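How Printmakers Make Many Pictures from One Block
Guthrie Museum Learning Pages, for readers ages 8 to 11
Updated 10/23/24

A painting is usually one of a kind. A print is different. An artist prepares a single surface, covers it with ink and presses paper against it. The same surface can be used again and again.

One of the oldest ways to do this is called relief printing. The artist cuts away the parts of a block that should stay blank. The parts left standing hold the ink. A rubber stamp works the same way.

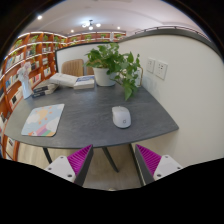

Everything on the block prints backward. If a boat on the block sails to the left, the boat on the paper will sail to the right. Letters must be carved in reverse — a common cause of mistakes, even for adults.

What Is an Edition?

All the prints made from one finished block are called an edition. The artist decides how large it will be. Gertraud Lüthi made an edition of 50 for her print "Buruvent Harbor," which belongs to the museum. Our copy has 7/50 written in pencil under the picture. The first number belongs to that sheet of paper. The second number tells how many sheets are in the edition.
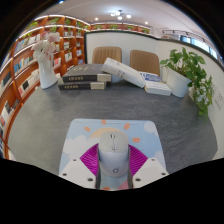 Printing in Color

Most color prints need more than one block. The printmaker often begins with the lightest color and lets it dry before adding the next. Small marks help the paper land in the same spot each time. Matching the colors in this way is called registration.

Mechthild Mösli used four blocks for "Snow at Flenow": yellow, pale blue, gray and black. Look closely at the roofs and you will find a thin line of yellow where two colors do not quite meet.
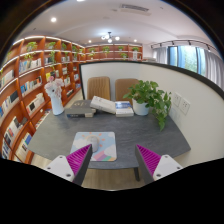

A dark gray table with a mouse pad on it.

Words to Know

Block: a flat piece of wood or linoleum that is carved for printing.
Brayer: a small roller used to spread ink.
Proof: a test print made before the edition begins.

Both prints are on view in the second-floor gallery through the end of November.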